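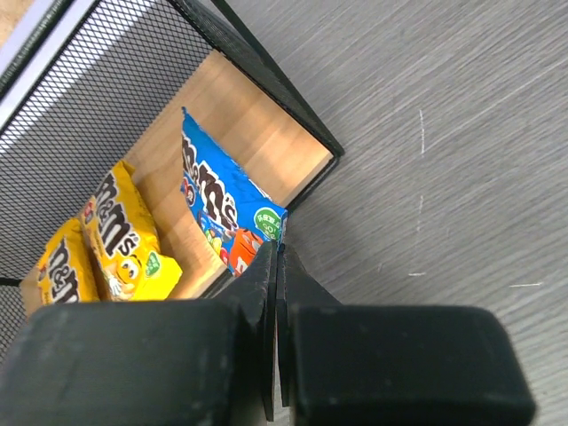

Can a machine do the household or stockroom chores yet?
Some of them, slowly, and with a person close by. Picking up known items and putting them in a known place is within reach today. Folding, wiping down a counter and dealing with a drawer full of odds and ends are a good deal further off.

Kivow Publishes First Results From Its Everyday Chores Trial

Small, familiar jobs show real progress; soft packaging remains the hard part

Aug 3, 2023. Kivow today released the first results from Jatis, its trial of robot arms on the sort of work people do at home and behind the counter of a small store. The trial began in January and has been run with two partners: Gisik, which builds the arms and grippers, and Ekpo, a chain of neighborhood convenience stores that gave the team a stockroom, a stack of bins and a very long wish list.

The question behind Jatis is an old one. Robots have been welding and lifting in factories for decades, so why is the laundry still waiting at the bottom of the stairs? The team picked six chores to find out: sorting snacks into baskets, restocking a low shelf, clearing a table, loading a dish rack, folding hand towels and emptying a shopping bag. Each chore was attempted 500 times, under the same rules, with a person standing by to stop the arm if needed.

Sorting snacks turned out to be the strongest of the six, and we're delighted with it! Candy bags are a tough thing to hand a robot. They crinkle, they slide, they slump against each other, and a shiny wrapper can look quite different from one angle to the next. When the trial opened, the arm had trouble telling where one bag stopped and the next one started, especially when two of the same color overlapped. By the close of this first round it was handling most of them without help, and about 100 of the 500 attempts still needed a person to step in.

Restocking a low shelf came next. Boxes and cans went well, as most people would guess. Pouches that have to stand up on their own did not, and the arm often set one down neatly only for it to fold over when the fingers opened. Gisik is now trying a slower release and a softer finger pad.

Clearing a table and loading a dish rack landed in the middle of the pack. The arm is careful with plates and much less sure of itself with forks. Emptying a shopping bag was harder than expected, mostly because the bag itself moves whenever anything is taken out of it. Towel folding is at the bottom of the list. We have some lovely folds on record and a great many lumps.

Speed is the other half of the story. On every chore in the trial, a person with no special training was faster, usually by a wide margin. The stockroom staff at Ekpo told us they could live with a slow machine if it worked through the quiet hours and left the shelf right. What they don't want is a machine that has to be watched the whole time, and on that measure there is plenty left to do. Someone had to be in the room for every attempt reported here.

Kivow is also publishing the failures. The Jatis report lists each kind of miss by chore, including dropped items, double picks, crushed packaging and the cases where the arm simply stopped and waited. We hope other groups will find the list as useful as we have. Several of the best changes made during the trial came from sitting down with the misses and going through them one after another.

The second round keeps the same six chores and makes them messier. Baskets will be fuller, items will be mixed, and the lighting will change during the day as it does in a real kitchen or store. Ekpo has offered a working aisle for part of the restocking tests, outside opening hours. Towels stay on the list, too. We aren't giving up on towels.

The Jatis report and the full task rules are available from Kivow on request. Teams that would like to run the same chores on their own equipment are warmly invited to get in touch and compare notes.

About Kivow
Kivow studies how automation can help with daily work in homes and small businesses. It plans and runs trials with equipment makers and the people who would end up using the machines.

Media contact: Kivow press office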